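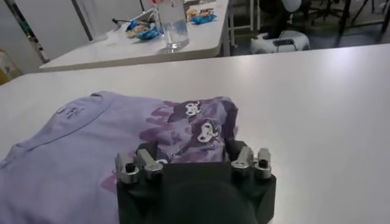
¡Ya tenemos la segunda versión de la guía de buenas prácticas para manipulación de textiles! Después de muchas semanas de borradores, comentarios en los márgenes y alguna discusión acalorada sobre qué significa exactamente "doblada", el texto está colgado en la carpeta común de Hirnstead desde el 12 de julio de 2026.

Lo que más ilusión nos hace es el capítulo de criterios de aceptación. Hasta ahora cada equipo daba por buena una camiseta a su manera, y al juntar los 687 episodios del proyecto Furico vimos que 71 tenían una etiqueta discutible. Ahora hay una definición única: mangas recogidas, ninguna esquina colgando del borde de la mesa y las dos pinzas separadas de la tela antes de cerrar el registro. Si una pinza sigue apoyada en la prenda, el episodio continúa abierto. 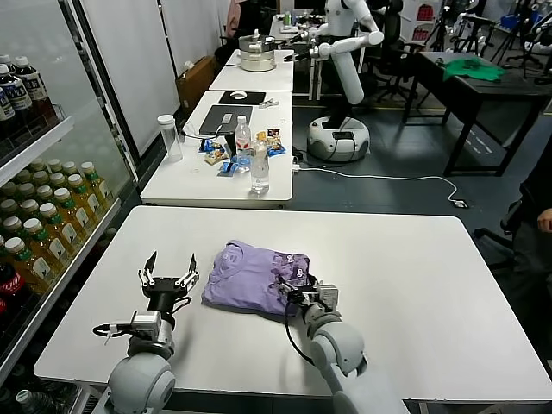
También cambia la parte de seguridad. Con dos brazos trabajando a la vez, la velocidad queda limitada al 40 % mientras haya alguien al alcance de la mesa, y la parada de emergencia se prueba al empezar cada turno - también cuando el turno anterior acaba de probarla. Los cables se revisan con los brazos en reposo, nunca entre una prenda y otra.

Parvaneh Dehghan ha coordinado la redacción y ha tenido una paciencia enorme con todos nosotros (¡gracias!). Suya es la idea de incluir prendas estampadas en la prueba de referencia, porque con las lisas nos estábamos acostumbrando a lo fácil.

La guía se aplica ya en Hirnstead y los compañeros de Hapeta la adoptarán en noviembre. Los comentarios, al documento compartido, indicando el número de apartado.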